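2018-05-14
By the bench editor, Gerthorpe

Review: Clustell two-finger gripper service kit

The Clustell kit covers routine service on a small parallel-linkage gripper: pivot bushings, replacement fasteners, two finger blanks, a torque driver and a setup card. I fitted it to a gripper that had logged 2,574 cycles since its last rebuild and was closing unevenly.

Teardown took 17 minutes. The driver is good. It breaks cleanly at the set value and the bit does not wander in the screw head. The bushings press in by hand, which I prefer to the Navickas parts, where a vise is needed. The setup card is weaker. It gives the torque for the outer pivots twice and leaves out the inner ones, so I used the figure from the old Brerkance manual.

Zeroing is done with the fingers fully open. Set the open position first, then the closed position, then go back and check the open one again – the second adjustment moves the first slightly. After that I ran mixed household items on a soft surface: small caps, round lids, anything that rolls.
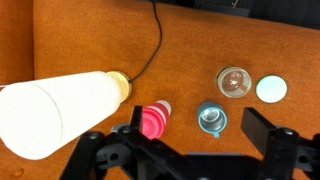 Grip force held steady through the first 11 picks and I stopped to recheck the pivots. One outer fastener had backed off a quarter turn. A drop of medium threadlocker fixed it, and the kit should include a tube. At 3,199 cycles on the counter there was no play I could feel at either joint.

Two complaints remain. The finger blanks come undrilled, with no template, and the spare fasteners are packed in one bag with no sizes marked. Sort them before starting.

Recommended for anyone who already owns a decent manual. Four out of five.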